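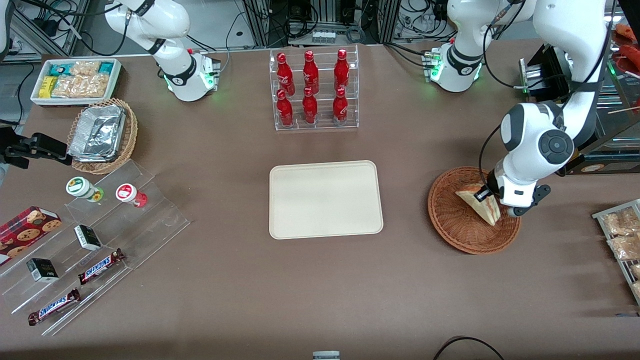
Two-arm table, snack-packing trial, left gripper in the bread basket.

Parallel gripper or soft fingers for mixed grocery items?

Posted by Niamh Ó Dubhghaill, 3 Sep 2025
Category: End effectors
Status: Open

Our department is evaluating end effectors for a two-arm tabletop cell. The task is to move single items from several containers to a tray according to a written order. The items include sandwiches in a wicker basket, aluminum bottles on a two-tier rack, small jars, chocolate bars and bagged snacks. Both arms are presently fitted with the same black gripper, and the photograph attached to this post was taken during a sandwich pick.

We have recorded 1207 pick attempts with the present fingers. Bottles and jars give us no concern. The sandwiches are less satisfactory. The fingers must go down inside the basket, and the force setting that holds a slice securely enough for transport also leaves a mark on the crust. With a lower setting the slice tends to rotate about the contact point as it clears the rim.

Two replacements are under consideration. The first is the Flellow soft finger set, which mounts on our existing wrist plate. The second is the Allora three-finger gripper, which would require a new plate and a change to the controller configuration. The purchasing request must be submitted before the end of December, and funds are available for one of the two.

I would be grateful for advice on the following points. Has any member used either product on both soft food and smooth metal bottles? Is it reasonable to fit different grippers to the left and right arms, or does this create more difficulty in programming than it resolves? Finally, what form of comparison would members regard as fair, given that the items differ so much in shape?

Posted by Damilola Ezeani
Member, Itport user group

We carried out a similar comparison last year and can offer some observations.

The Flellow fingers handled bread well. We saw no marking at the settings we used, and rotation was reduced by the larger contact area. Their weakness was with bottles. A full bottle held near the neck would swing when the arm decelerated, and we had to lower the transfer speed for those items. If your bottles are picked from a rack with close neighbors, please also check the width of the open fingers. Ours were wider than the originals and touched the adjoining bottle on approach.

I cannot comment on the Allora unit beyond a short demonstration. It appeared capable, but three fingers need clearance on all sides, and I would expect the walls of a basket to be a problem.

Fitting different grippers to the two arms is entirely workable provided the items are divided between the arms in advance. Store a separate tool definition for each side, including mass and center point, and label the fingers themselves. We once lost an afternoon to a left tool file loaded on the right arm.

For the comparison, we used 24 attempts per item per gripper, with the starting position of the item changed every time. Record three results separately: whether the item was lifted, whether it reached the tray, and its condition on arrival. A single success rate will conceal the difference you are trying to measure. Use fresh bread for each set of 12 attempts, as a slice that has been handled repeatedly becomes softer and the later results suffer.

Before spending anything, I would also try silicone pads on your present fingers. They may be sufficient.

Posted by Okonkwo Automation Desk

Soft fingers for bread. Check the payload table for the bottles. We do not recommend the three-finger type in baskets.

Posted by Niamh Ó Dubhghaill

My thanks to both respondents. We will test silicone pads first, using the three-part record described by Damilola Ezeani, and then request a loan set of the Flellow fingers for one arm only. The clearance at the bottle rack will be measured before the loan is arranged. I would still welcome a reply from any member who has operated the Allora gripper for more than a demonstration.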